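Boda Study Rooms: Questions We Get a Lot

Welcome, and please do write to Etelka Farkas at the front desk if yours isn't answered!

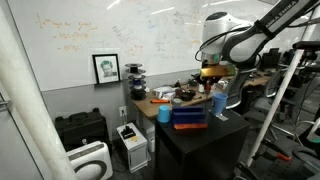 How do I book a room?
Call or stop by, whichever is easier for you. Rooms open for booking 13 days ahead, and the Banside room (everybody's favorite, so be quick) tends to go first.

Can I bring food?
Snacks and drinks with lids are fine. Hot meals belong in the kitchen, please, as the smell of curry does travel.

How late can we stay?
Until 11 most nights, and a little later in November when exams come around and we all feel for you.

What if I need to cancel?
Just let us know four hours ahead and we'll move your booking to another day, no charge.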